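Thursday with the dough robot

Print this post | E-mail this to a friend

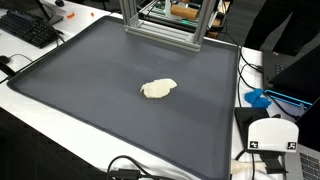

I went on Thursday to the open day at Stiltard, the robotics workshop on the other side of the river, and I want to write it down before I forget the details. My neighbor Stefaniia Holovko works there two evenings a week, and she has told me many times that I must come and see the project they call Kouris. I bake bread at home for my family, so a robot that handles dough was for me more interesting than one that carries boxes. The place for the dough is a big dark gray tray on a white table, and when I first came near there was only one lump lying in it, off-white and a little flat, more like a badly made potato pancake than a pizza. Above the back of the tray they have a metal frame, and over it a mechanism with a normal wooding rolling pin, I mean a wooden one, like the one in my own kitchen drawer. I don't know why, but this made me trust the whole thing more.

The visit began at six in the evening. We were 12 people in the group, most of them students, and one father with two boys who asked better questions than I did. First there was a short talk in the corridor. Stefaniia explained that the difficult part is the dough and the arm is the easy part, because dough does not keep its shape. A box is the same box after you push it. With dough, every touch changes it, and the program must look again and decide again. I understood this very well. My mother could never write down her recipe for dumplings, she only said "until it feels right", and I spent maybe ten years learning what she meant.

Then they started the demonstration. The arm came down slowly and pressed, waited, moved a little to the left, and pressed again. It was much slower than I had imagined. One of the boys asked if it was broken. A young engineer, very polite, said that they run it slowly when there are visitors and that with nobody in the room it goes twice as fast. The dough became wider but not round. On the second try it stuck to the tool and was lifted up at one side, and everybody made the same sound, "oooh", like at the circus. They stopped, took the dough off by hand, put some flour and started again. The third try was good. I would not serve it to guests, but I would eat it.

I asked what flour they use, and I think I surprised them. It is the cheapest one from the supermarket, and they knead it with a machine in the morning. By six o'clock the dough is already tired and a bit sticky, so in my opinion the robot had a hard evening. I said this to the engineer and he wrote it in his notebook. They have saved 300 recordings of pressing and rolling so far, and they want to reach 2000 before the winter. I asked if the age of the dough is written down for every recording. It is not, but he said maybe it should be.

After this we could walk in the room and look at the other stations. A small company named Trorkel had a machine for sorting screws, very fast and very loud. Near the door there was a table from the technical school in Clekstead, where you could move a little crane with a joystick. I stayed there too long and a child had to wait for me. Sorry, child.

There was also tea, and cookies made by people.

If you want to go, the next open evening is in July, and you have to write your name on the list in the entrance hall. The group can be 18 people at most. The bus stops directly in front, but the last one goes back at nine and I almost missed it. Stefaniia says they will try a softer dough next time, with some oil in it. I have promised to bring a piece of mine, and I am already a little nervous about what the robot will do to it.

Print this post | E-mail this to a friend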